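Spine poetry

Spine poetry, also called book spine poetry or stack verse, is a form of found poetry in which the titles printed on the spines of books are arranged to make a poem. The books are usually piled flat, one on top of another, so that the titles read from top to bottom as lines. The finished stack is often photographed and shared on reading blogs or as part of a library or reading challenge.

Form

Each title makes one line. Most writers use between three and eight books, though longer stacks exist. Titles are taken whole, and adding or dropping words is generally seen as breaking the form. Punctuation is left to the reader, so a title may run into the next one or stand alone as a sentence. Subtitles and author names are ignored even when they are easy to read on the spine.

Some groups set further limits. A "shelf stack" must come from a single shelf in the order found, with unwanted books removed but none moved. A "season stack" uses only books read since the last challenge. Translated titles are allowed in most contests, and stacks that mix two or more languages are common among bilingual readers.

Spine direction can be a practical problem. Titles on English-language books normally run from top to bottom, while many books from France and parts of Central Europe run the other way. In a mixed pile, some books have to be placed face down for the lines to read the same way up.

The Hestura challenge

The Hestura Reading Challenge is a yearly contest for spine poems run by the blogger Dagmar Kadlec with her brother, Boris Kadlec. Readers work through 20 prompts, each asking for a stack on a given subject, such as weather, a meal or a journey. A completed prompt earns 40 points, and a further 60 are given for a closing poem made only from books read during the challenge. Entries are posted on the readers' own blogs and linked from a main page in June.

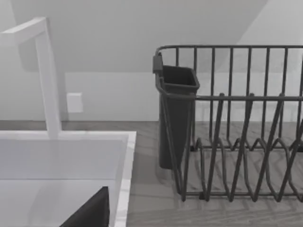 Borrowed books were barred in the first year. The rule was dropped after Lemlem Kahsay, a regular entrant, pointed out that it shut out anyone who relied on a public library. E-books are still not accepted in the main contest – a side event called Irnow lets readers type out their titles as a plain list.

The best-known entry is "Sellach," a stack of seven novels by Zulkifli Osman in which every title is a single word. Jomar Dalisay later answered it with a poem that used the same number of books and ended on a cookbook.

Related forms

Spine poetry is close to the cento, a poem made of lines from other poets' work, and to blackout poetry, in which most of a printed page is covered. It differs from both in using titles only.

See also

Found poetry
Cento
Reading challenge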